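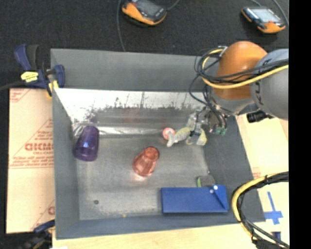 Plomar window bird feeder, review
October 2021

Bought this in spring, meant to write it up in summer, didnt. So you get the long version after six months of use, typed between other jobs.

What it is: clear plastic tray and roof, suction cups on the back, sticks to the outside of the glass. Lift-out seed tray with a divider down the middle. Perch along the front. That's your lot. The box has a goldfinch on it. I have not had a goldfinch.

Putting it up. Instructions say wipe the glass, wet the cups, press hard. Did that, came down the same night, seed all over the patio and a very pleased woodpigeon underneath. Second go I washed the window properly with vinegar, let it dry, warmed the cups in a mug of hot water and leaned on each one with my thumb. It has come down once since, in the big wind in May. Cold mornings I give the cups a push when I'm filling it. Takes two seconds.

How long before birds used it? Ages. The leaflet says a few days. Mine was 3 weeks with nothing at all, then a great tit landed, looked in at the kitchen, left. Back the next morning with company. Since then it's been great tits and blue tits all day, a robin first thing, and one nuthatch who chucks everything he doesn't want over the side. Sparrows found it in June and now turn up mob-handed. Starlings can't get comfortable on the perch, so they mostly leave it alone, which suits me.

If you're waiting and fed up, move the feeder nearer a bush or tree if you've got a window that allows it. Mine started working properly once I shifted it to the side nearest the hawthorn. Birds like somewhere to duck into.

Seed. Tried three sorts. The cheap mix is mostly wheat and they just kick it out. Sunflower hearts go fastest by miles and leave no husks, dearer but less sweeping. I get the Kasville ones in the 850 gram tub, lasts me a bit over a week when the sparrows are on form. Also tried suet pellets from Raju, the berry ones. Fine in cool weather. In July they went to paste in the tray and I had to scrape it out with a lolly stick. Won't do that again till December.

Cleaning. The important bit really, as a shallow tray with birds standing in it gets filthy, and dirty feeders spread disease, finches get it particularly badly. Tray lifts straight out, good. Hot soapy water and an old toothbrush, rinse, dry it properly before refilling. I do it weekly. The corners under the divider are a pain and go green if you skip a week. Outer part needs doing too and that means taking it off the window and starting again with the mug of hot water. Grumble.

Drainage is the weak spot. There are 4 little holes in the tray and they block with seed dust almost straight away. After heavy rain mine had a puddle of porridge in it. I made the holes bigger with a hot skewer, much better since, but I shouldn't of had to. The roof only keeps off rain that falls straight down, and round here it doesn't.

Plastic has held up ok. Slight cloudiness on the roof, a few scratches from claws, no cracks. Squirrel had one try from the sill and fell off. If you have a wide ledge or a drainpipe close by he'll probably do better.

Other ones I looked at: the Bromaretti, bigger, metal bracket, looks smart, nearly 40 quid. My neighbour has it and the tray doesn't come out so you're washing it in situ with a sponge. No thanks. Plomar was well under half that.

Good: close view, lift-out tray, cheap, stays up if you prep the glass.
Bad: drainage, leaflet is optimistic, corners of the tray, roof too short.

Would I buy again? Yes, for the price. Kitchen window is much slower to wash up at now. If they deepened the roof by a couple of inches and drilled decent holes I'd have no moans at all. Will update if the cups pack in over winter, first hard frost will be the test. Got a spare set in the drawer just in case, they're sold seperately and fit the Plomar water dish too, if you've got one of those. I haven't tried it.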